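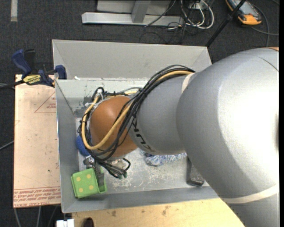
**Agency booked my connection with 7 hours in Privport, now says I need a transit visa. Anyone done this?**

**duyen_la** wrote:

Hi all, first post so be gentle. I'm flying out to see my aunt in September and I booked through a small agency in town called Kiều Travel. They've done my family's tickets for years and I like having a person to call. I got a decent fare, $604 round trip, with a stop in Privport on the way out.

So yesterday I get an email from them saying the two legs are on separate tickets, my bag won't be checked through, and because I have to go landside to pick it up I'll need a transit visa. They can "handle it" for an extra fee. None of this came up when I was sitting in their office!

Questions:

- Is it true you can't stay airside if your bag isn't tagged through?
- Can I apply for the transit visa myself?
- Would you push the agency to rebook me on one ticket?

I'm kind of annoyed but I also don't want to burn the bridge, they're nice people.

---

**gyula.simon** wrote:

Did you get a written itinerary before you paid? Look for two booking codes, the six-character ones. Two codes and they knew, or should have known, that it was two tickets. In that case I'd want them to fix it on their dime. Selling a connection like that without mentioning the visa is the whole thing you pay an agent not to do.

Sorry, I'm grumpy about this stuff. I had a bag stuck in Veltodbridge for days over the same kind of booking.

---

**oanh_au** wrote:

> Is it true you can't stay airside if your bag isn't tagged through?

Depends on the airline more than the airport. Some have a transfer desk past the gates, and if you show them the second ticket they'll have your bag pulled and retagged while you wait. I did it in Privport, but that was a few years back and both my flights left from the same terminal. Call the first airline and ask them straight out. Don't ask the agency, they'll only read you what's on the screen.

And if you can squeeze everything into a carry-on you skip the problem completely. Check in online for the second leg, have the boarding pass on your phone, and walk to the gate.

---

**duyen_la** wrote:

Carry-on only isn't happening, lol. My mom has already filled half the suitcase with vitamins and face cream for my aunt.

Gyula, I checked, and yes, two codes. They're on page two in tiny print. So I guess I had it in writing and didn't know what I was looking at.

---

**shiyufeng** wrote:

Going to disagree with Gyula a bit. I worked the counter at a travel agency for a long while (not that one) and split tickets get sold all the time because the customer says "cheapest please" and that's the cheapest. Should they have explained it? Yes, absolutely. But if it's on the itinerary and you signed off, you probably don't have much to stand on for a free rebooking. What you do have is a relationship with a small shop that wants your family back next year. Go in person, be friendly, and ask what it would cost to move to a single ticket. I'd bet they waive their own service fee even if they can't do anything about the fare difference.

On the visa, apply yourself. The form is short. You'll want a scan of your passport, both itineraries, and something showing you're allowed into the country you're going to. Agencies charge for typing that in for you, and you still have to hand over all the same papers.

---

**gyula.simon** wrote:

"On page two in tiny print" isn't explaining anything though. If I sell you a car and the brakes are optional I should probably bring that up.

---

**shiyufeng** wrote:

I said they should have explained it! I'm talking about what she can realistically get out of them, which is a different question from who was wrong.

---

**loi_luc** wrote:

Can I offer the lazy option? Get the visa, pick up your bag, and enjoy your day. Seven hours is long enough to leave the airport. There's a train from under the arrivals hall, and there's left luggage on the same level so you don't have to drag the vitamins around with you. I had a noodle soup near the river and a nap on a bench and it was the best part of a very long trip.

I'd just be back at check-in a good three hours ahead. The line for bag drop was slow when I was there and you don't want to be sweating it on separate tickets, because if you miss flight two that's your problem and not the airline's.

---

**oanh_au** wrote:

^ Good point about missing the second flight and I should have said it first. Duyên, what happens if leg one runs late? With seven hours you've got some cushion, but check whether your travel insurance covers a missed connection on separate tickets. Mine didn't. I had to pay extra for the one that does, and the wording was buried pretty deep.

---

**duyen_la** wrote:

Oh no, I hadn't even thought about the insurance. I bought it from the agency too. I'll dig it out tonight.

Lợi, the soup sounds great, I'm not going to lie! How long did the visa take you?

---

**loi_luc** wrote:

Mine came back in 16 days, roughly. My cousin applied after me and had hers before mine, so who knows. Get it in early. And make sure the name on the form matches your passport exactly, including the order. They bounced my first try because I'd put my family name in the wrong box, and I had to start all over with a new photo upload.

---

**gyula.simon** wrote:

Does the transit visa even let you leave the airport, or only go landside for the bag? Those aren't always the same thing. Worth reading before anyone plans lunch.

---

**loi_luc** wrote:

Mine did. It said city entry allowed on the printout. But fair, check yours, there's more than one type on the dropdown and I don't remember what the other one was called.

---

**duyen_la** wrote:

Update! I went by the agency after work. The lady who booked me was really apologetic, said she'd assumed I knew because my dad flew the same way last year (he did, via Vurkimura, but he has a different passport so no visa for him). Single ticket would be a lot more and it goes through Vurkimura with a connection so short I'd be running. She's not charging me for the visa paperwork if I want her to do it, and she's refunding the booking fee.

The insurance does NOT cover separate tickets, so thank you Oanh. She's pricing up a different policy for me.

I called the airline too and sat on hold forever. The person said they "usually" can't retag at the transfer desk for a different carrier. So I think I'm keeping the ticket, getting the visa with city entry, and going for soup.

---

**shiyufeng** wrote:

That's a good result. Take the free visa help but read the form over yourself before she sends it, especially the name boxes Lợi mentioned.

---

**gyula.simon** wrote:

Okay, refunding the fee is decent of them. I still would've asked for the insurance difference.

---

**oanh_au** wrote:

Lợi, which stop was the soup place? I'm passing through in the spring.

---

**loi_luc** wrote:

Second stop on the train, go out the river side and turn left. I don't remember the name, it had a green awning and the lady yells your number.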